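# "I know its moods now": Comfort Eshun on picking with a robot at Pratance

Comfort Eshun starts at six in the morning, and by the time I find her at the returns and spares hall at Pratance she has already had her first tea and cleared two stoppages. She shakes my hand, gives me a hi-vis vest that is much too big and sets off down the aisle at a fair pace.

"You'll want to stand this side," she calls back. "You can hear it better."

She has been at Pratance for 12 years, nearly all of them on the picking floor. The job used to mean walking. Plumbing fittings, seals, hose ends, brackets, all of it on long shelves, and a paper list that told you what to fetch and in what order. On a busy shift she would go home with her feet throbbing and eat standing up in the kitchen, as she knew that once she sat down she wouldn't get up again.

Since August the small parts have been handled by a picking cell that the hall calls Endomier, after the name on the control software. The parts arrive in crates, the arm lifts them out one at a time and passes them across, and Comfort and three others look after it, along with the packing benches it feeds.

"I was dead against it," she says, quite cheerfully. "I told Khurram so to his face. I said, you're going to put me out of a job and you want me to teach the thing how to do it!"

Khurram Khokhar, who runs the hall, remembers the conversation well. He had come over from Plustel, a smaller warehouse where a conveyor had been put in without anyone on the floor being asked, and he didn't want a repeat. So the pickers were in the room from the first planning meeting, and they were the ones who chose which of the stock lines would move over. There were 400 to begin with. The pickers struck off anything that tangled.

"Springs," says Comfort. "Don't ever give it springs. We tried it one Sunday when the hall was shut and I laughed so much I had to go outside."

What surprised her was how much of her old knowledge was still wanted. She knows which suppliers send their washers in oily bags, and which rings will sit one inside another so neatly that you'd swear there was only one. The engineers from Orakzai, who did the installation, kept coming back to her with that sort of question, and after a while she began keeping a notebook. It's a fat one now, with a rubber band round it. She lets me leaf through. One page just says RED ONES – LOW IN CRATE – GO SLOWER.

We stop by the rack, and for a minute or two neither of us says much. I had expected more noise. Comfort watches with her arms folded, like someone at the side of a school football pitch. 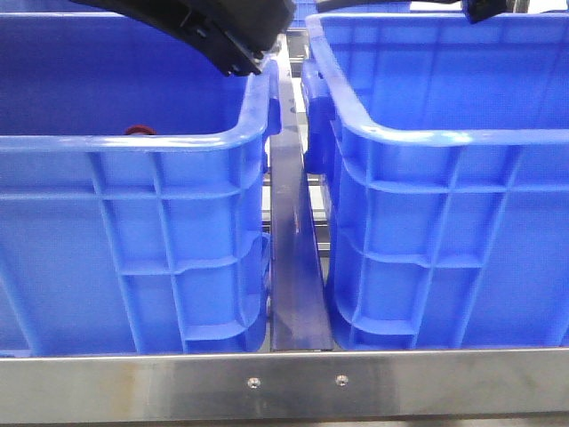
*The gripper over the left-hand crate at the Pratance picking cell.*

"People think you get bored looking at it," she says. "I don't. You see it go in at a funny angle and you think, hello, what are you up to?"

Her own day is more mixed than it was. She spends the first hour checking crates, then moves between the cell and the benches, and the awkward orders still come to her by hand, which she likes. She has also been trained to clear faults and restart the arm. That brought a higher pay grade, though it took longer to come through than she'd been promised and she'd like that written down. (It is now, Comfort.)

Some things she misses. There used to be up to 20 people on the early shift and you'd pass everyone in the aisles, so you knew who had a new grandchild and who was moving house. Several have gone over to goods-in on the far side of the yard. Khurram has moved the morning break so that both sides take it together, and it helps, but she says it isn't the same as chatting over a trolley.

Would she go back? She thinks about this for longer than I expected.

"My knees wouldn't," she says. "And I'd want to know how it was getting on."

A beep goes from further down the cell. She tucks the notebook under her arm, tells me to stay behind the yellow line, and is off to see what it wants.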